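# How Does a Robot Fold a T-shirt?

**A guide for young visitors to the Urnbridge Centre for Science and Making**

Folding a T-shirt is a job that many people learn before they start school. For a robot it is a difficult task, and engineers have been working on it for many years.

A cup keeps its shape when it is picked up. A T-shirt does not. It bends, twists and slips, and it can land in a different shape every time it is put down. The robot must look at the cloth, decide which part is which, and choose a place to hold it.

The Centre is offering schools a folding kit called the Mevby. The kit has two robot arms, fixed side by side on a metal rail. Each arm ends in a gripper, and a gripper has two fingers that can open and close. The robot uses cameras to see the cloth.

## Words to know

- **Gripper:** the part of a robot that takes hold of things.
- **Hem:** the edge of a piece of clothing, turned over and stitched.
- **Workspace:** the area that the robot can reach.

## The Mevby at work
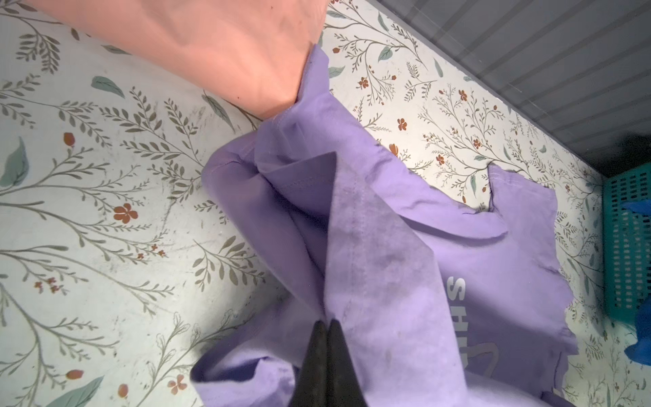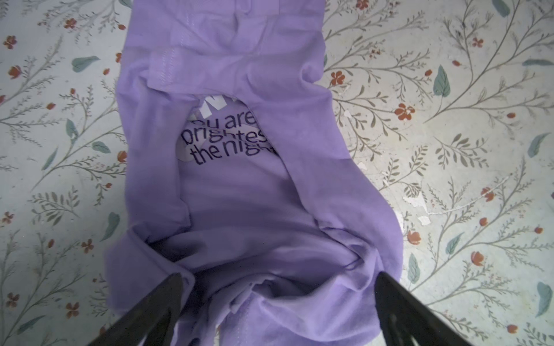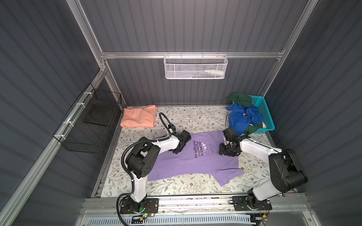

The purple T-shirt has words printed on it, but the robot does not need to read them.

Sointu Huttunen thinks the kit should be slower still, so that younger children can follow each movement, and has asked whether the arms could stop for a moment between one fold and the next. The Centre has passed this request to Rurnen, the company that makes the kit. A slower setting will be added in May.

## How does it learn?

The Mevby learns from examples. A person guides the arms through a fold, and the computer stores every movement. The kit arrives with 253 of these examples already stored. A class may add its own, and each new example may last up to 60 seconds.

Different examples are helpful. If every shirt began in the same place, the robot would learn very little about what to do when a sleeve was tucked underneath.

## What can it fold?

The kit is intended for T-shirts, small towels and pillowcases. It is not suitable for socks, coats or anything with a heavy zip. Clothes should be clean and dry, and pockets should be emptied first.

## Rules for using the kit

1. An adult must be present whenever the arms are switched on.
2. Hands, hair and scarves must be kept out of the workspace.
3. Only one item of clothing may be folded at a time.
4. If the cloth becomes caught, press the stop button and tell the adult.

## Borrowing the kit

Schools may borrow the Mevby for 13 school days. The loan costs £84, and this includes delivery, a teacher's booklet and a visit from Marichka Stasiv to set up the arms. Teachers should apply in writing to the Loans Office at Urnbridge.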